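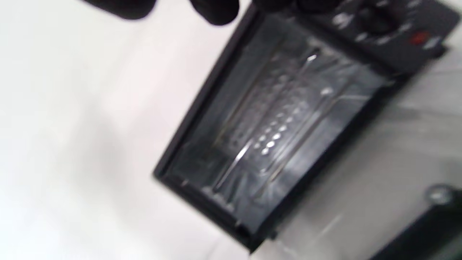 Okay, toaster oven thread! I've been teaching a robot to use one by demonstration all month and I have opinions. The whole task is short: door down, plate in, door up, turn the knob. A person does it half asleep. With the gripper tool in your hand you find out fast how much of that is feel. From straight over the oven you get a beautiful look at the knob and the little red light, and that glass door throws reflections, though you still see inside. So now I come in low for the door and save the high approach for the knob.

1/7 · Tagged: Robot Learning, Hands-On
14 replies · 38 likes

2/7 We do 29 demos in a block, then stop. I used to push through to 37 or 38 and the last few were always garbage - rushed, sloppy wrist, door let go too early. The policy learns your bad mood right along with everything else.

3/7 Second way of showing it: gloves on, a tracking controller strapped to the back of each hand. I LOVE this one. Both hands are free, so you can steady the oven with the left and work the knobs with the right, the way you would at home.
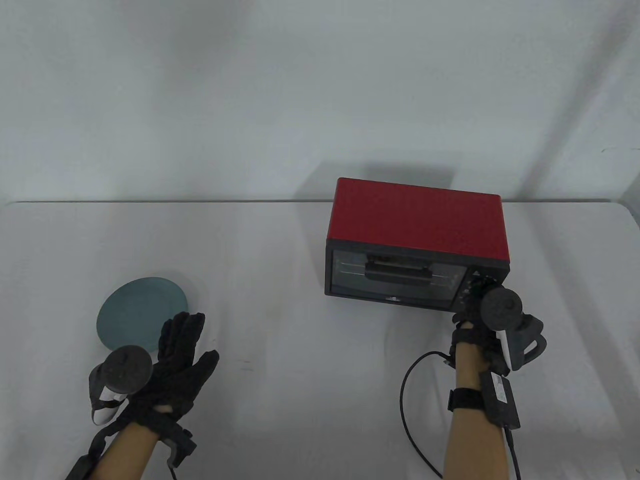 4/7 The catch is that your fingers want to do clever things. I kept turning the knob with a tiny thumb roll, which our Cludulach arm has no hope of copying. Alcides Trindade watched me for two minutes and told me to turn from the wrist and keep the fingers still. Success on the knob step nearly doubled by that evening!

5/7 (Yes, there are two people named Alcides on this project. Alcides Arruda wrote Trolberg, our playback tool, and it lets you scrub a demo and cut the dead time at the front. Use something like it. Mine had whole seconds of me just hovering there thinking.)

6/7 Small stuff that helped a lot:
- shift the oven a little between blocks, and turn it too
- start with your hands in a different spot every time
- keep the fumbles where you recover, toss the ones where you don't
- check the wrist straps before every block, a loose one drifts and you won't feel it

7/7 Next up is the same task by remote control from the Paredes room, so no hands near the oven at all, just me and a screen. I expect the door to be miserable and the plate to be fine. Will post the fails too. If you've taught a robot to close a door without slamming it, please tell me how you did it!

9 replies · 22 reposts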